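Count the failed grasps too

Most papers on insertion tasks report a success rate and stop there. Sólveig Snorradóttir's group at Maltdale scored its Osex runs another way, logging every contact a hand made with a part before the part was placed or given up on. I think more labs should do the same.

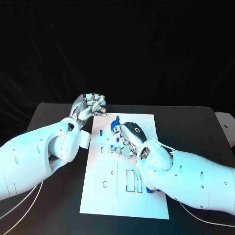 What the logs show

Over 399 runs the success rate looked good. The contact log looked worse – more than 2000 touches, many of them on small blue parts that were nudged and never picked up. A sphere is easy to score. Small pegs and blocks are where a single percentage hides the most.

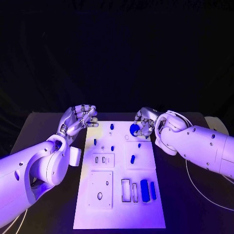 The right hand holding the blue sphere near the upper right of the board.

The extra logging costs little. Reviewers should ask for it.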